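플루컨콤 카트 서킷 청소년 모터스포츠 육성사업 중간 진도 보고 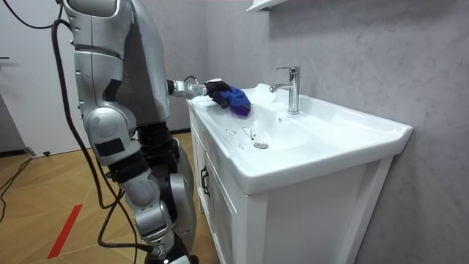 수신: 콜레시코 재단 지원사업부
발신: 플루컨콤 서킷 운영사무국
작성일: 2026년 6월 29일

1. 보고 개요
본 보고서는 재단의 지원으로 1월에 착수한 청소년 카트 드라이버 육성사업의 상반기 추진 현황을 정리한 것입니다. 사업 총괄은 에방 콜레, 교육 및 경기 운영은 레트노 필라이가 담당하고 있습니다. 지출 증빙과 회차별 교육 일지는 별도로 제출하였습니다.

2. 교육 및 훈련
선발된 드라이버는 14명이며 전원이 기초 과정을 이수하였습니다. 상반기 누적 주행은 600랩으로 계획 물량을 충족하였습니다. 기초 과정은 깃발 신호, 피트 진입 절차, 제동 지점 설정 순으로 진행하였고, 4월부터는 추월과 방어 주행을 포함한 심화 과정으로 전환하였습니다. 심화 과정에서는 매 세션 종료 후 구간 기록을 토대로 개별 면담을 실시하고 있습니다. 우천 주행 훈련은 두 차례 예정되었으나 한 차례만 시행되어 나머지는 하반기로 이월합니다.

3. 대회 참가
5월 코데트포트에서 열린 지역 카트 선수권 2라운드에 네 명이 출전하였습니다. 주니어 부문 결승에서 한 명이 3위로 입상하였고 두 명이 10위권에 들었습니다. 나머지 한 명은 예선 2조에서 체인 이탈로 완주하지 못하였으며, 이후 전 차량의 체인 장력 점검을 주행 전 필수 항목으로 지정하였습니다.

4. 시설 및 장비
최종 코너 바깥쪽 방호벽 교체를 완료하였습니다. 교체 구간에는 타이어 325개를 결속하여 설치하였고, 페트코프사가 결속 상태를 검수하였습니다. 계측 장비는 송신기 일부의 납품이 지연되어 현재 기존 장비와 병행하여 사용 중입니다. 피트 건물 배수로 보수는 견적 비교를 마치고 계약 절차를 밟고 있습니다.

5. 예산 집행
교육비와 대회 참가비는 승인된 범위에서 집행되었습니다. 타이어 단가 인상으로 소모품비는 계획을 초과하였으며, 초과분 500유로는 운송비 잔액에서 충당하고자 합니다. 이에 대한 항목 변경 승인을 요청드립니다.

6. 하반기 계획
가. 이월된 우천 주행 훈련 시행
나. 선수권 4라운드 및 최종 라운드 출전
다. 신규 송신기 설치 및 기록 체계 일원화
라. 차기 연도 드라이버 선발 공고

항목 변경 승인 여부는 4라운드 참가 신청 마감 전에 회신하여 주시기 바랍니다.

플루컨콤 서킷 운영사무국
사업 총괄 에방 콜레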